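Surface Reflection and Glare: Notes for Unit 4
Instructor: Malachy Fitzgerald

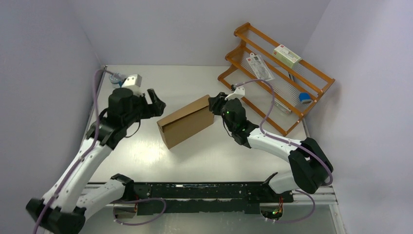 Reflection from a real surface has two parts. The diffuse part leaves in all directions and carries the surface color. The specular part leaves near the mirror angle and carries the color of the lamp. Gloss is a measure of the second part only.

For a matte finish, luminance L = ρE/π, where ρ is reflectance and E is illuminance in lux. Do not apply this to glossy finishes near the mirror angle.

Problem set: find L for ρ = 0.5 and E = 2,000 lux. Show units. Read Rai, pages 2 to 16, before the lab.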